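March, gone nine in the evening

Long one. Toaster again. Finally ran the full comparison, old training set against the new mix, and the new mix wins by more than I dared hope. 134 trials all told. Old policy kept stalling short of the lever or sliding over the top of it. New one goes in lower and commits. Will do proper stats tomorow when my eyes work.

What changed: we cut the demos from 900 to 100 and put the effort into the last bit of the reach. Stinine is the name for the filtering script now, blame the whiteboard. It throws out any demo where the operator dithers near the contact point. Brutal but it seems to be right. 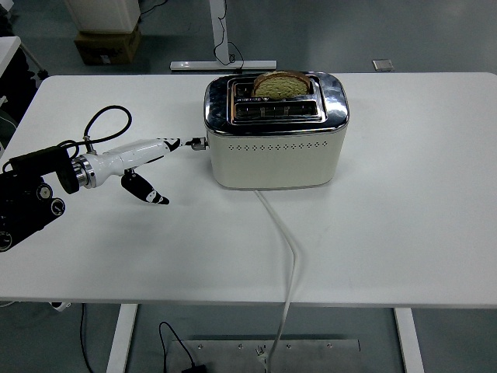 Fingers at the lever, bread in the back slot. 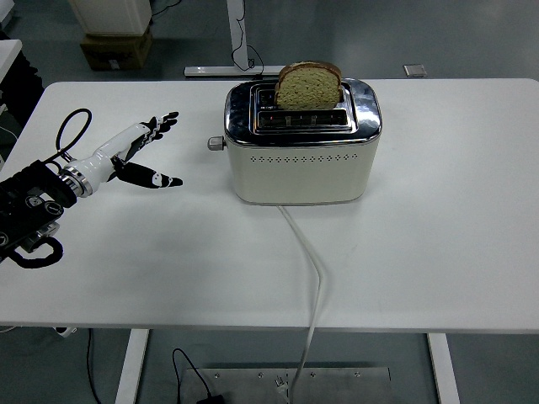 Still not happy with how we score it. At the moment a press counts if the lever ends up down, full stop, so a lucky clip with the side of a finger gets the same mark as a clean push. Want three grades. Means going back through all the video, ugh. Maybe only the last 16 runs to start with and see if the ranking holds.

Also the Grelex baseline. Reviewers will ask. Got it loading at lunch but the action scaling is off somewhere, arm moves like treacle. Check the units first, it's always the units.

Lasora deadline is closer than I thought. Methods section is half a page and a list of things I meant to say. Figure 2 needs redoing with the failures split by type, short / high / slipped. Don't bury the slips!! They are the intresting ones.

To do: email re. compute hours, back up the logs, buy bread. Home now.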